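The heat network in Flondport has been running since June, and the engineer who looks after it would like people to stop calling it free energy. "It's not free. We pay for pumps, we pay for pipe, we pay for me."

We talked by phone, in between two site calls. Her end kept dropping out.

The basics: 146 homes, one school, a pool. Heat comes off the Purneck cold store and goes down 13 streets in buried pipe. Gas boilers stay as backup. She wanted more storage and didn't get it -- budget.
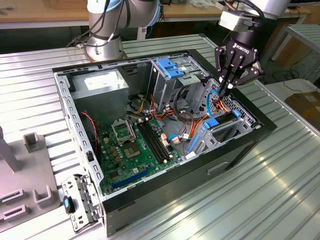
An open computer tower with the power supply still in place.

On the cold snap she was blunt. "We burned gas. Of course we burned gas. Less than the old boilers did, and I can show you the meters." Return water was coming back too warm, so the heat pumps lost efficency. Old radiators, mostly. Valves stuck wide open.

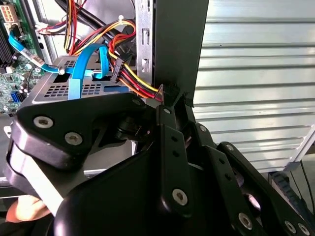

The fix is slow, she said, house by house, and the grant only covers part of it. "People don't want you in thier kitchen twice." Bills are the other sore point. The standing charge is $293 a year, and it lands whether you heat one room or six. She'd cut it and put more on usage. The city hasn't agreed.

Next up is Mangundap, across the river. Bigger -- 1,754 homes if every block signs on, and she doubts every block will. Lustell, the pipe contractor, wants an answer before the ground freezes again. A river crossing too, which she called "the expensive bit" and then didn't want to put a number on.
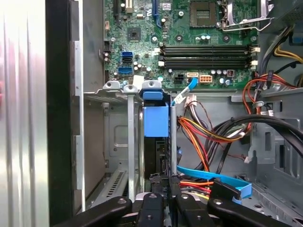
Will the second network also run on waste heat?

Partly. The cold store has little left to give in winter, so most of the supply would come from a heat pump on the river, with gas for the coldest nights.

She had to go after that. Pump alarm at the school.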